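Recording household demos with hand-held grippers: a sceptic's walkthrough

Filed under: How-to, Data collection
Reading time: longer than you'd like

I've read a fair number of guides to collecting manipulation demos with hand-held grippers, and most of them make it sound like tidying up with tongs. Pick up the grippers, do the chore, upload, train. I ran three rounds of this for the Trutholm tidy-up policy and threw out a depressing share of the first two, so what follows is the procedure I use now, with the bits I still don't trust marked as such.

It assumes you already have a working pair of hand-held grippers with tracked marker blocks, some way of recording both hands in sync, and a robot at the other end that is meant to reproduce what you did. If you haven't got the robot yet, I'd stop and sort that out first. Demos collected for a robot you plan to buy later have a way of not fitting the robot you end up with.

What you need

Two hand-held grippers, charged, with matching finger pads
A head-mounted camera, if your pipeline uses one
A room you can leave set up for more than one session
Household objects you don't mind dropping
A task sheet
A written rule for what counts as a failed take
Water and somewhere to sit down

The written rule is the one people skip. Do it before you record anything. Once you're tired, every take looks good enough.

Step 1. Decide whether the task belongs on grippers at all

The sales pitch for hand-held collection is speed. You aren't fighting a joystick or a leader arm with a lag in it, so you get through more takes in an hour. That much I'll grant. What you give up is any guarantee that the robot could have done what you did. Your shoulder reaches places its shoulder can't, and your wrist turns further than its wrist. With teleoperation the arm simply refuses, and you find out on the spot. With hand-held grippers you find out a fortnight later when the replay throws joint limit errors.

My rough test is to walk through the task with the robot's reach taped out on the floor. If I step over the tape more than once, I teleoperate it or change the task. The Galtar project notes recommend checking reach in software after the session. You can do that too, but by then you've spent the afternoon.

Tasks I'd happily do by hand: clearing a table, straightening cushions, moving light things into a bin. Tasks I'd send to teleop: anything with a heavy lid, a stiff drawer, or a force you'd be embarrassed to ask of the arm.

Step 2. Write the task sheet as if for a stranger

"Tidy the table" is not a task. Five people will tidy it five ways and the policy will learn the average of them, and the average is a hand hovering over the middle of the table doing nothing much. Write down the start state, the end state, which hand does what and where the hands finish.

A sheet from my last round reads like this:

Start: two or three light items on the table, any orientation. Both grippers at rest position, fingers open.
Action: right hand picks one item, moves it to the bin, releases. Left hand stays out of the way unless the item needs steadying.
End: both grippers back at rest, fingers open, hold for a count of three.

That count of three matters more than it looks. Without a clean stop, trimming the episodes becomes guesswork. I also write down what the idle hand should be doing, and this was the biggest improvement I made between rounds one and two. People gesture. They scratch their nose with a tracked gripper. All of it gets recorded as behaviour.
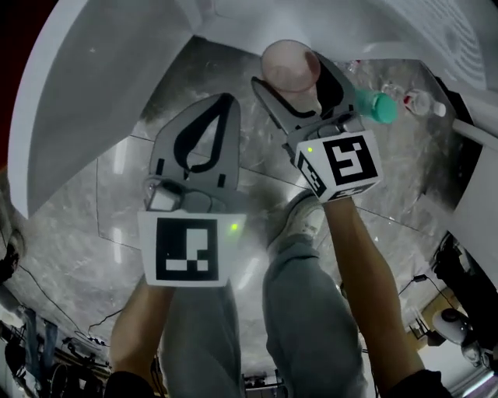

Clear plastic is where I'd argue hardest with the usual advice. Every kit list tells you to start with cups and bottles, supposedly an easy first object: light, cheap, roughly the right size for the fingers. They're also close to the worst thing you can hand a vision policy. Put a clear bottle on a glass tabletop, with a marbled floor showing through, and what the camera gets is mostly floor. A person copes fine. You know the bottle's there and you close the fingers where it ought to be. The policy has no such knowledge and has to find an edge in the middle of all that pattern. A teal-green cap helps a bit, and so does the pinkish tint in the cup, and I do wonder how many published success rates on bottles are really success rates on caps. If you want to know, swap the caps and run your evaluation again. I did, and I didn't enjoy it.

I'm not saying leave transparent things out. Homes are full of them. But don't make them your first 50 takes, and don't mix them with opaque objects in one batch and report a single number.

Step 3. Check the hardware, then check it again halfway through

Before each batch:

Open and close each gripper fully. The recorded width should hit the same two values every time. If it drifts, recalibrate now.
Look at the finger pads. Worn pads slip, and you'll start squeezing harder to make up for it without noticing.
Wipe the marker faces. Fingerprints and glare both cost you tracking.
Confirm the indicator lights show whatever your kit uses for "recording". Read the manual on this. I once took a light to mean recording when it meant powered, and lost a morning.
Wave both grippers through the full working area and watch the pose trace. Any jump goes on the sheet.

The halfway check is there for a reason I can't explain to my own satisfaction. On the Ikeo grippers I used in round two, the width reading crept over a session. Warm electronics, maybe. A recheck after lunch caught it.

Step 4. Hold the gripper like you mean it

Grip below the marker block and keep your fingers off its faces. Obvious, and everybody does it wrong within ten minutes, me included, usually when reaching across the body. Long sleeves are worth a thought as well. A cuff that slides forward can cover a marker face as easily as a thumb can. Push them up or tape them.

Move slower than feels natural. Half your normal speed is a decent target. The enthusiasts will tell you natural motion is the whole point, and for a research paper it might be. For an arm with real acceleration limits, a natural flick of the wrist is a motion it can't follow, so your controller smooths it, and now the policy is trained on something the robot never does.

Pause very briefly before each grasp. Not so long that the policy learns to dither. I aim for a beat, no more.

Don't regrasp in mid-air. If you've got the thing badly, put it down and pick it up again, or call the take failed. A human fudging a bad grip with a clever little roll of the fingers makes terrible training data.

Step 5. Move on to soft furnishings when rigid objects are boring

Couches are harder than tables, and they're where most of my round one failures came from. The surface gives under the fingers, the cushions shift between takes, and small items sink into the gaps. You'll also be bending forward for long stretches, so plan shorter batches. I do fifteen minutes standing, then a proper break. Past that my back makes decisions for me and the demos get sloppy.

The posture has a technical cost too. When you lean in over a couch, your head and torso block views that were clear at the table, and the gripper points down into the cushions at an angle the robot may not be able to reach from its own base. Retape the reach on the floor for every piece of furniture. 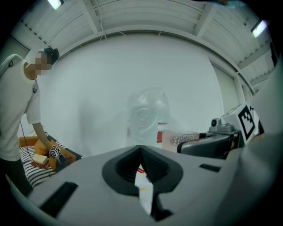

Reset the couch from a reference photo between takes, and vary it on purpose between batches. Swap a plain cushion for a patterned one. An orange cushion and one with bold black and white stripes are both good to have in the mix, although I'd keep an eye on the stripes. High-contrast squares are exactly what a marker detector goes looking for, and while I've never caught mine locking on to upholstery, I've never proved that it doesn't. Put a small beige block on the stripes and then put it on something closer to its own colour. If the policy only works on the first, you've taught it to find contrast.

Same goes for whatever else is in the room. Plastic wrapping throws highlights that change each time you shift your weight. Either leave background objects exactly where they are for the whole batch, or move them deliberately and log it. What you don't want is one that wanders.

Step 6. Review before you collect more

Stop at 50 takes. Watch every one at double speed, from the gripper view as well as the head view if you have both, and apply your written rule. Throw out anything with:

A tracking jump during contact
A finger or sleeve over a marker
A mid-air regrasp
No clean stop at the end
A stray movement by the idle hand

Then replay a handful on the robot, open loop, with the objects placed by hand. This is the single most useful thing in the whole process and I have no idea why it's treated as optional. If the robot can't reproduce your motion with everything put in the right spot for it, no amount of training will fix that.

Only after that do I collect the rest. My current target is 600 accepted takes per task. I won't pretend there's theory behind it. Below that the Trutholm policy was unreliable on couches, and above it I ran out of patience before I ran out of improvement.

Where I'd still use teleoperation

I keep one teleop set for every task, even the ones that suit the grippers. It's slow and the takes are ugly. But they come from the real arm with its real camera, so they make an honest test set. Evaluating hand-held training data against more hand-held data tells you very little about the robot.

The Kumsa workflow goes the other way, with teleop for training and grippers only for filling gaps. I've tried it for drawers and it was the better choice there – slower to collect, much less thrown away. For cushions and table clutter I'd stay with grippers for now.

Common problems

Replay drifts to one side: check the transform between marker block and fingertips. Nine times out of ten somebody has knocked a block and put it back slightly rotated.

Policy reaches, then hovers: your demos probably disagree about the approach. Go back to the task sheet and pick one.

Policy closes on air beside clear objects: see the grumbling under Step 2. Try more lighting variation before you try more takes.

Works in the morning, fails at 4 p.m.: window light. Record in both, or buy blinds. I bought blinds, then had to record a batch with them open anyway.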